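Qui sommes-nous ?

Accueil > L'entreprise > Qui sommes-nous

Stellover remet en état des ordinateurs de bureau et des portables professionnels à Pluvport depuis 17 ans. Nous travaillons pour des écoles, des associations, des cabinets et des communes qui veulent garder leur matériel plus longtemps ou le remplacer sans acheter du neuf.

Notre histoire

L'entreprise a commencé dans un local de deux pièces, rue des Corderies, avec une activité de dépannage de quartier. Les premiers lots de reconditionnement sont venus d'un collège qui renouvelait sa salle informatique. Nous avons ensuite repris l'atelier Duman, spécialisé dans les écrans et les alimentations, avec son équipe et son stock de pièces. Les deux activités sont aujourd'hui réunies sur un seul site, derrière l'ancienne gare de marchandises.

L'équipe

Nous sommes 23 salariés, répartis entre l'atelier, la logistique, l'accueil et le service commercial. L'atelier reçoit chaque année des apprentis en alternance, qui arrivent en octobre et passent par tous les postes avant de choisir une spécialité. Plusieurs de nos techniciens ont été formés de cette façon.

Nos services

Reprise de parcs informatiques : enlèvement sur place, inventaire, effacement des données avec remise d'un certificat.
Reconditionnement : diagnostic, nettoyage, remplacement des pièces usées, installation du système.
Vente et location : plus de 200 postes disponibles en permanence, avec une garantie de 2 ans.
Maintenance : contrat annuel ou intervention à la demande.

Pour le suivi des parcs, nous utilisons Lutoretti, un outil développé en interne. Chaque client y retrouve la liste de ses machines, les dates d'intervention et les factures — l'accès est compris dans tous les contrats. 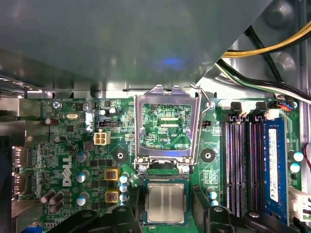
Carte mère et processeur, support ouvert.

Les pièces

Un poste qui ne peut pas être revendu est démonté. Les composants en bon état rejoignent le stock de l'atelier, le reste part en filière de recyclage agréée. Nous vendons aussi des pièces au détail, au comptoir uniquement.

Nous rendre visite

Le comptoir est ouvert de 9 h à 12 h 30 et de 14 h à 18 h. Les dépôts de matériel en quantité se font sur rendez-vous, par l'entrée de la cour — prévoir un véhicule de moins de trois mètres de haut.

Demander un devis
Nous contacter
Offres d'emploi et d'alternance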